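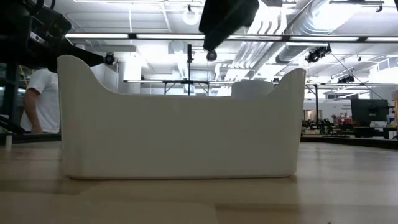 Put-away time in a clothing returns store depends on how long an item is held before it is placed, and on how often it has to be placed twice. Both are affected by the container. At the Jammont store, returned garments were sorted at tables into open containers, which were then carried to the shelves. Two types were in use during the study. The older type was a straight-sided crate with a level rim. The newer type, shown in Figure 3, is a white plastic bin whose rim dips in a long shallow curve between two raised, rounded ends, so that the middle of the front wall is lower than its sides. We refer to the two types as level-rim and dipped-rim in the rest of this section. Both were used with the long side facing the sorter.

3.2 Procedure

Sorters worked in their usual pairs and kept their usual tables. Each table was assigned one container type for the whole of a shift, and the assignment was changed at the next shift. We did not mix types at a single table, as a short trial in May had shown that sorters given a choice would use whichever container was nearer. Garments arrived in the order in which the carrier unloaded them and were not graded beforehand. The only exclusions were footwear and items still sealed in the Skoretti outer bag, both of which follow a separate route through the store.

An item was recorded as placed when the sorter's hand had left it and the next item had been picked up. If the item was later lifted out and put into another container at the same table, this was recorded as a second placing and the two times were added together. Items passed back to the desk for a label query were timed up to the point at which they left the table and then dropped from the main analysis. In all, 1,021 items were timed, of which 46 were dropped in this way.

Timing was done by hand with the Flonon shift recorder, which logs a key press against the shift clock. The recorder was reset at the start of each shift and after each break. One reset was missed, on 24 Jul 2018, and the entries for the second half of that shift were corrected by subtracting the length of the break as given in the shift book. Leaving those entries out did not change the direction of any result reported below.

3.3 Fill level

Fill level was noted each time a container was taken to the shelves. We used the three-step scale proposed in the Yuen handbook (low, middle, full), with one change. In the handbook, a container is full when its contents reach the rim. This cannot be applied directly to a dipped-rim bin, where the contents may stand above the lowest point of the rim and still be held in at both ends. For these bins we took full to mean that the contents had reached the lowest point of the front wall. The effect is to call a dipped-rim bin full slightly earlier than a level-rim crate of the same volume, and comparisons between the two types at this step should be read with that in mind.

Sorters were asked to change containers when they would normally do so. No weight limit was set for the study beyond the one already in force at the store. Where a container was changed early to clear a table at the end of a shift, the fill level was noted but the change was not counted.

3.4 Treatment of long times

The distribution of placing times had a long upper tail. Most of the long times came from garments that had to be refolded, mainly coats and lined trousers. Times above 30 seconds were therefore set to 30 seconds before means were taken, and medians are given alongside the means in all tables. Garment type was entered as a factor in the model, with coats kept apart from other outerwear.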